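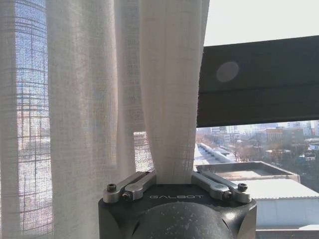
Evaluation Technician, Household Manipulation (fixed term)

Brundine – Test and Measurement Group
Posted July 21, 2019
Reference: 127

Brundine tests whether machines can do ordinary chores to a standard a tenant or shop manager would accept. We do not build robots. Manufacturers and research labs send us their claims, we write a test that matches the claim, and we publish the pass rate along with the failures. We are hiring one technician to run and document these tests in furnished apartments and in a small retail mock-up.

Background

The current answer to "can it do the chore yet" is: some chores, some of the time, with setup. Picking a rigid item off a shelf is close to routine when the item is known in advance. Cloth is harder. A curtain has no fixed shape, it moves when touched, and a sheer weave against a bright window gives a depth sensor very little to work with. Closing one panel takes a person a few seconds and no thought. Our test for the same job has 30 scored steps, starting with the approach to the fabric and ending with the release, and no system has yet completed all of them on every run.

The Bronen series covers soft goods: curtains, towels, bed linen, garments on hangers. The Plineo series covers shop-floor work: facing shelves, moving stock from cart to shelf, clearing misplaced items. The technician will spend most of the first 6 months on Bronen.

Duties

Set up each test room to the written layout and reset it between runs.

Run trial blocks of 100 attempts per task, following the script without deviation. If a deviation occurs, log it and flag the run.

Score each attempt against the step sheet. Partial credit is given only where the sheet allows it.

Record grasp position, fabric type, fabric weight, window orientation and light level for every curtain run.

Inspect fabric after each block for pulled threads, stretched hems and marks. Damage is reported separately from task completion – a closed curtain with a torn header tape is a completed task and a damage event.

Perform each chore by hand to produce the human baseline. Expect to open and close a lot of curtains.

Write a two-page summary per block. Plain language, no adjectives about the robot.

Required

Two years of work in a test lab, quality control, field service or similar.

Ability to read a mechanical drawing and replace fingertips, screws and cables with hand tools.

Working knowledge of spreadsheets and basic scripting for log files.

Patience with repetitive work. The last attempt in a block has to be scored as carefully as the first.

Willingness to work in upper-floor apartments and to press the emergency stop without waiting for permission.

Useful but not required

Experience in textiles, tailoring, commercial laundry, housekeeping or store merchandising. Applicants from these trades are encouraged to apply. The people who wrote the first Bronen step sheets had engineering degrees, and several steps had to be rewritten after a hotel housekeeper read them.

Not required

A degree in robotics. Training on the individual machines is given on site.

Terms

Full time, fixed term, starting in January. Extension depends on the Plineo schedule. Daytime hours, with occasional early starts for low-light runs. Tools, safety shoes and eye protection are supplied.

Brundine accepts no payment tied to a test result, and staff may not hold a financial interest in a company whose equipment is under test. Finalists will be asked to sign a statement to that effect.

How to apply

Send a résumé and one page describing a test or inspection you carried out that gave a result somebody did not want. State what you measured and how you reported it. Quote the reference number in the subject line. Applications go to the Sadeghi Building front office or through the form on our careers page.

Shortlisted applicants will be invited to a paid half-day trial, consisting of one room setup, a short block of scored runs and a written summary.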